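Clasadine: the questions I get asked most

I run the little Clasadine page and the mailing list that goes with it (1,015 of you at last look, hello!), and most of what lands in my inbox is the same handful of questions in slightly different hats. I've put my answers in one place. If you've got a copy of the old sheet that Santosh Thakur typed up, most of it still stands, and where I disagree with him I've said so.

What is Clasadine, in a sentence?

It's a quiet tabletop game with a cup and a ball, where you take turns bouncing the ball once off the table and trying to make it stop in the cup. Sorry, that's a long sentence. There are a few fiddly bits about hands and where the cup goes, and those are what everybody argues over.

What do I need to play?

A cup, a ball and a table. I get asked for a proper shopping list and there really isn't one. The cup wants to be short, with straightish sides, and heavy enough that it doesn't skate off the first time it gets clipped. The ball wants to be light. I've played with a cork one at Nisha's (lovely sound, bounces like a potato) and with a table-tennis ball, and I'd take the table-tennis ball every time.

Check before you start that the ball will sit in the mouth of the cup without dropping out again. It doesn't have to go all the way in. A ball resting on the rim scores the same as one at the bottom, which annoys people who've come from other games, but there you are.

Where do I put my hands?

Flat on the table before each go, palm down, fingers out straight. That's called hand down and it's how you tell the other player you're ready. You only need to use one hand for it, and it can be either. The other one can be in your lap or round a mug of tea, I don't mind.

Keep it there for a breath or so, then pick up the ball. You're not meant to slap the table or drum your fingers, and you're definitely not meant to have hand down while the other person is mid-throw, because the tiniest wobble gets through to the cup.

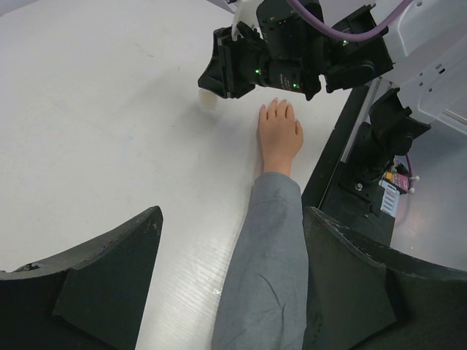
Hand down, with the cup beyond it and off to the left.

How far away should the cup be?

Further than you want it to be! The old sheet says "a forearm", measured from the edge of the table, and I still use that. Yes, it means tall people play a slightly longer game. If you're playing with children, measure with the child's arm and make the grown-ups put up with it.

It doesn't need to be straight in front of you either. Whoever isn't throwing gets to place the cup, and they can put it to the left or the right as long as it stays within the forearm. I nearly always put it left for right-handed players. They hate that.

Does the table matter?

More than the cup does, I think. You want something hard and flat with nothing on it that'll send the ball off sideways. A pale top is easier on the eyes if you play in the evenings, though a white ball on a white table can vanish on you for a moment when it's rolling, and I've lost sight of it plenty of times. If that bothers you, use a coloured ball. There's no rule about it.

Take the tablecloth off. I know it looks nicer with it on. A cloth kills the bounce completely and you'll all be miserable by the second round. Give the top a wipe as well if you've just eaten at it, as crumbs do peculiar things.

Glass tables I'd leave alone. They bounce beautifully but the noise is dreadful and I spend the whole game worrying.

How does the scoring work?

You get three throws to a turn. A ball that stops in the cup is a point, a ball that stops on the rim is a point, and a ball that goes in and hops out again is nothing at all (there's been a lot of correspondence about this and I'm not budging). When everybody's had a turn, that's a round, and a game is four rounds.

If it's level at the end, you play one more throw each until somebody misses and the other doesn't. Keep the cup where it is for this bit. Santosh's sheet says to move it every time, but with tired players it just goes on and on.

Knocking the cup over loses you the rest of your turn. Moving it a little bit doesn't.

How should I hold the ball?

Lightly, and right at the tips. Most beginners wrap the whole hand round it and then have to open everything up at once to let go, so the ball comes out with a spin they didn't ask for. You want to be touching it at two places, one either side, with the top of the ball clear so you can see it. 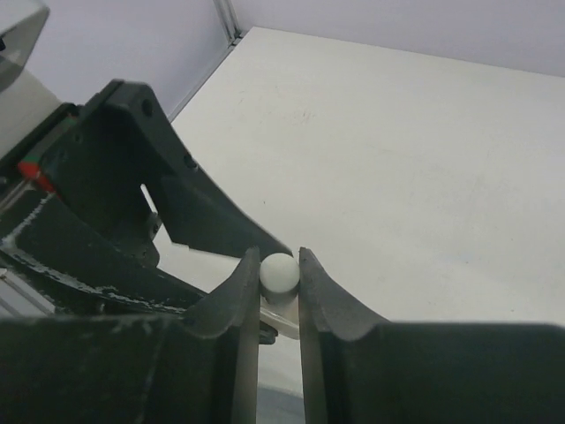
The letting go is the part to practise. Both sides have to come away together, and if one sticks for even a moment the ball drifts towards it. I used to sit and just drop it, over and over, on to the same spot on the table without any cup out at all. It's dull, but I got better faster that way than I ever did by playing.

Don't squeeze, by the way. Light balls dent, and a ball with a flat on it is good for nothing except the cat.

Can I throw it hard?

You can, but I wouldn't. It only has to bounce once, and a drop with a bit of forward push on it is plenty. The harder it goes down, the higher it comes up, and then it's got too much go in it to stay in the cup. If the ball's coming up past your chin you're overdoing it.

It has to be one bounce, too. No bounce doesn't count, and two bounces doesn't count, even if it's the best thing any of you have ever seen.

How many people can play?

It's a game for two and I think it's best with two. You can play with four, in pairs, sitting across from each other, and then partners take turn and turn about. We do it that way in December when the house is full. With three it's a bit awkward over who places the cup, so we let the person with the lowest score do it, and everybody takes a turn in order as usual.

More than four and people wander off between goes. Set up another table.

What age is it for?

Any age that can pick up a small ball and be trusted not to eat it. With very little ones I'd swap to a bigger ball and a bigger cup, put the cup close, and forget about the scoring altogether. My niece's rule is that you get a point if the ball touches the cup anywhere, and to be fair to her it's a good game.

What sort of cup do you use?

I've had all sorts. At the moment I like a small see-through or half see-through one, so you can tell from the side whether the ball's settled without leaning over and breathing on it. Thin ones are fine so long as they stand firm. If yours slides, a dab of sticky putty underneath is allowed in friendly games. Just use the same cup for everyone.

Mugs are out, on account of the handle. I've had a ball come off a mug handle and go behind the fridge, and we had to finish with a rolled-up sock.

Is there a version you can play on your own?

There is, it's called Hernari and it's what I do while the oven's heating up. You put the cup out at a forearm, take your three throws, and for every one that stays in you nudge the cup a finger's width further off. For every one that doesn't, it comes a finger's width back. Keep going till the cup reaches the far edge of the table or you've burnt something. I've only ever reached the far edge on our kitchen table, and it's not a deep table.

What's a zotham?

When the ball lands on the rim, runs all the way round and then drops in. It's worth a point like any other. People shout "zotham!" when it happens, and I couldn't tell you where the word comes from. Nisha Semwal reckons she's had roughly 2 of them in her whole time playing, and when I asked how it could be roughly 2 she said the second one was being disputed.

Can the other player distract me?

No talking once the hand comes up off the table and the ball's picked up. Before that, say what you like. Humming falls somewhere in the middle and I've stopped ruling on it.

The ball's rolled off the table. What happens now?

It counts as a throw and you fetch it yourself. If it's gone under something heavy, use another ball and look for the first one later. Do keep a spare handy. I keep mine in a saucer on the windowsill, well away from the table so it doesn't get knocked into the game.

Do you meet up to play?

We do, in the upstairs room at Dhillon, and the next one is 27th July. Come along even if you've never played. There'll be cups and balls there so you needn't bring your own, although some people get attached to theirs and that's fine too. There's a lift, and the tea's free but the biscuits go quickly.

Can I print this out?

Please do, and scribble on it. If you've got a house rule that works, send it to me and I'll try it. I can't promise to add it, and if it's about balls that hop out of the cup I've probably already had your letter.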